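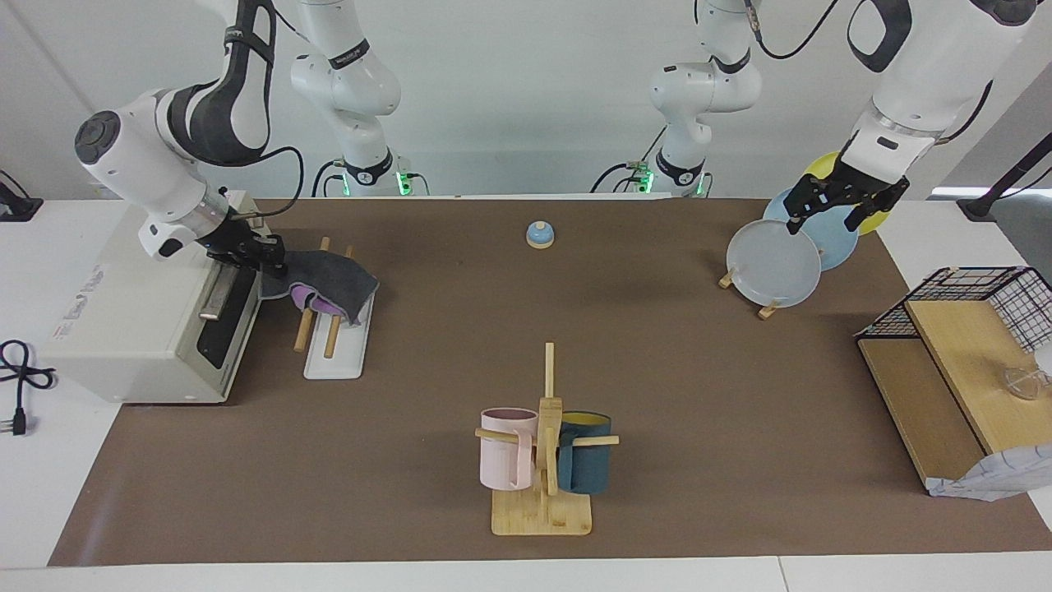
Right gripper on the cloth, left one on the gray plate.

December 6, 2022

Second day with the Wedholm fingers on both arms. The openwork ones hold a plate by its top edge fine at 935 on the force setting. At 2000 the plate tips in the stand. Cloth is harder. I press down on the rack and get a fold or I get nothing. Ran the Teditz pads in June and they did better on cloth, worse on plates. Mugs tomorrow, then I pick one.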